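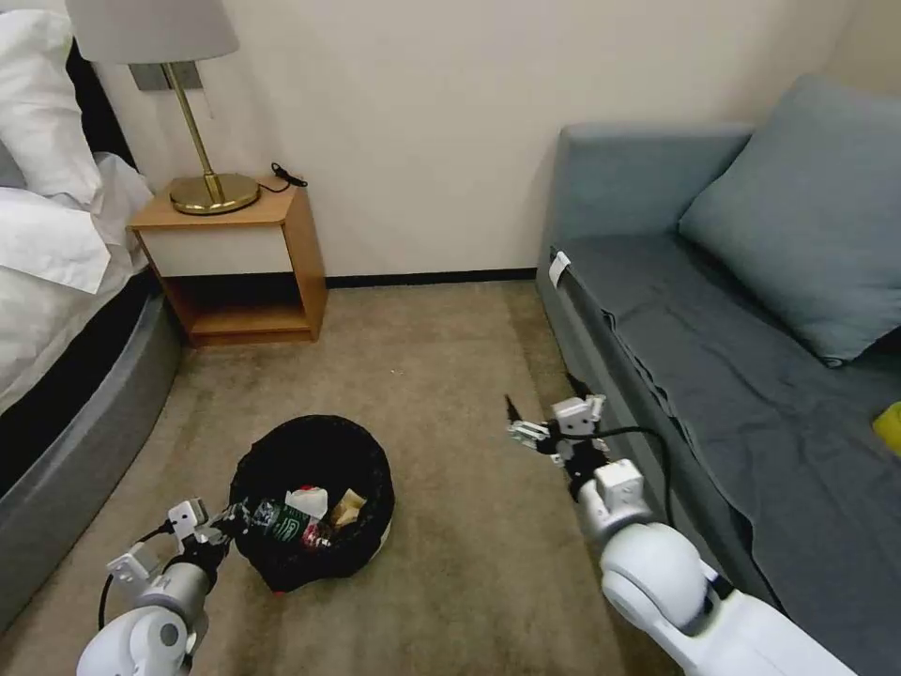

Trestidance – Product Safety and Field Service

MEDIA RELEASE – MARCH

Trestidance suspends bin-clearing function on Jakab housekeeping robots after gripper fault

Trestidance has suspended the bin-clearing function on all Jakab two-armed robots working in guest rooms, following a fault at the Nillia hotel in Brustitcombe in which a gripper stayed closed after it had been told to open.

No guest or staff member was hurt. The hotel remains open and its rooms are being serviced by hand.

The fault occurred shortly after 10 am in room 502, which was unoccupied at the time. The Jakab unit was partway through a rubbish task, in which one gripper steadies the rim of the bin while the other handles the wrappers and bottles. On finishing, the unit sent an open command to its left gripper. The gripper did not respond, but the controller recorded it as open and began moving the arm back to its rest position.

The bin was lifted from the carpet and knocked against the bedside table. A housekeeping attendant in the corridor heard the noise and pressed the emergency stop. Both arms stopped at once. The table had a scratch along one edge and has been replaced at Trestidance's expense.
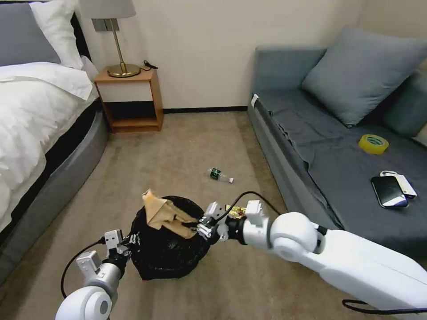 Trestidance engineers inspected the unit that afternoon and found a worn connector on the cable serving the left gripper. The cable had been flexing more tightly than intended when the arm reached low beside a bed or sofa, and the position signal was dropping out for up to 5 seconds at a time. During a dropout the controller kept the last instruction it had sent and treated it as completed.

The company considers this a design fault as well as a wiring fault. A missing signal should have stopped the arm. It did not, and the pre-delivery checks did not test for that condition.

Field staff are now checking all 50 Jakab units in hotel service. Of the 30 inspected so far, two others had wear at the same connector, although neither had recorded a dropout. Both have been taken out of use.

Each unit will be fitted with a longer cable and a new strain relief at the wrist. A software update will halt both arms whenever the gripper position cannot be confirmed, and a staff member will have to clear the stop at the unit before work resumes. The function will stay switched off at each site until the cable and the software have been fitted and tested there.
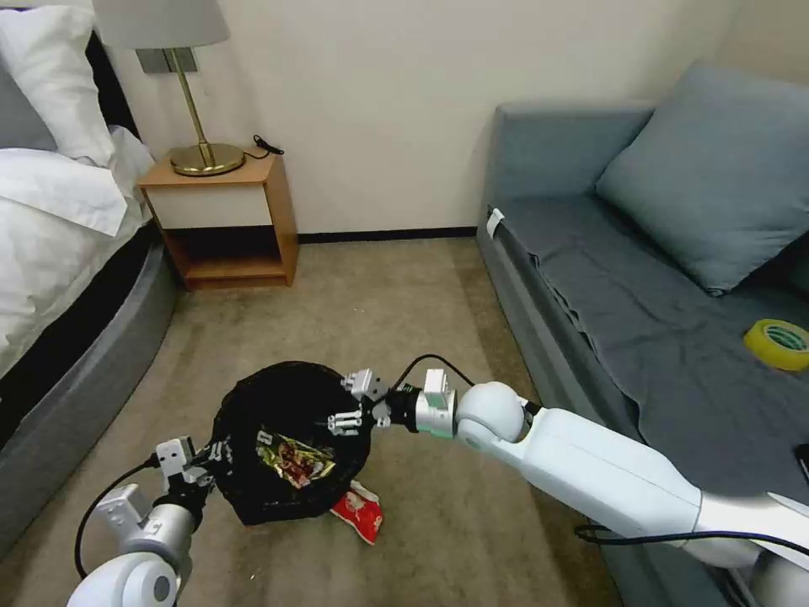 Linen delivery and corridor work are not affected, as neither uses the low reach involved in this fault. Hotels can keep running those tasks as normal.

Operators are asked not to re-enable bin clearing from the local menu, and not to tape or re-route arm cables themselves. Any unit that hesitates while holding an object should be stopped with the red button and left where it is until a technician has seen it.

The incident has been reported to the workplace safety regulator. Trestidance will publish its full findings in May, including the controller logs from the Brustitcombe unit.

Media and operator enquiries: Product Safety and Field Service, Trestidance.

ENDS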